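Ticket: Wudine newsletter tool, duplicate sends
Opened: 29 April 2024
Status: Waiting on supplier (again)

Reported: the monthly mailing went to 200 subscribers 2 times. The second copy arrived 31 minutes after the first, just as the replies to the first were dying down.

Checked the subscriber list for doubles. None. Checked whether somebody had pressed Send twice. The log shows one press, and a very confident one.

Cleared the queue, restarted the Bilix mail plug-in and sent a test to the office address. Two copies again.

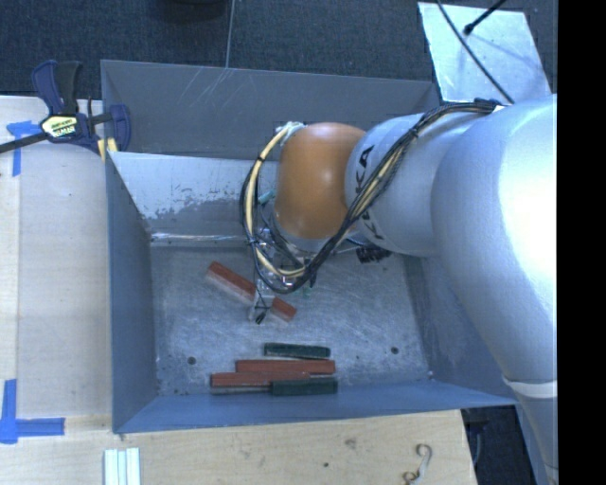 Asked Boychuk support, who host the thing. They suggested clearing my browser cache, as they did for the expired certificate and the wrong invoice. Cleared it. Two copies.

Found a setting called "Retry if slow", switched on by the last update. It counts anything over 30 seconds as a failure and starts afresh. Switched it off. One copy.

Boychuk say the setting will be renamed in June. Leaving this open until then, with scheduled sends paused.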